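Raglan T-shirt

A raglan T-shirt, also sold as a baseball tee, is a knit shirt whose sleeves run in one piece all the way up to the collar. On an ordinary T-shirt the sleeve stops at the shoulder, where a seam marks the end of the arm and the start of everything else. The raglan declines to say. Its seams cut diagonally from the underarm to the neckband, and the wearer's shoulders are left to be wherever they happen to be.

Name

The cut is named after the first Baron Raglan, a British field marshal who lost an arm at Waterloo and is said to have had coats made to suit. Other accounts credit his tailor, and some prefer a story involving a potato sack. The shirt has outlived interest in the question.

Construction

A basic raglan has four main pieces: front, back and two sleeves, plus a ribbed band at the neck. The sleeve pieces are wide at the upper arm and narrow toward the collar, so each one supplies a share of the neckline. Home sewers tend to like the pattern, as there is no rounded sleeve cap to ease into an armhole, a job that has ended many sewing hobbies on a Saturday afternoon.

The body is usually white or gray, with sleeves and neckband in a second color. Blue, red and black are common. Sleeves may be short, full length or three-quarter, the last being the choice of people who would like their forearms cold but their elbows warm.
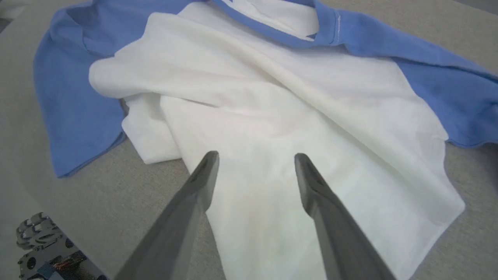 Washing is where the two colors stop getting along. The contrast sleeves would like to be washed with darks and the body with whites, and the shirt can attend only one load. Cold water and a mild detergent are the usual compromise. A new shirt is best washed alone the first time, or with things whose owner is not sentimental about them.

Folding

Most folding methods begin by telling the reader to find the shoulder seam. The raglan does not have one. In her household manual The Girard Drawer, Emese Pintér suggests laying the shirt face down, smoothing the body from the middle outward, and folding each side in along a line dropped from the edge of the neckband. The sleeves are then turned back on themselves and the hem brought up to the collar. Thijs Visser, reviewing the manual, objected that the result slumps in the drawer by Tuesday. Pintér replied that so do most things.

Cotton knit creases readily if left in a heap, and the diagonal seams hold small gathers that the rest of the shirt has already given up. These come out with a warm iron run along the seam. A shirt hung while still damp needs less ironing, though it may acquire two small peaks from the hanger, giving it at last something like shoulders.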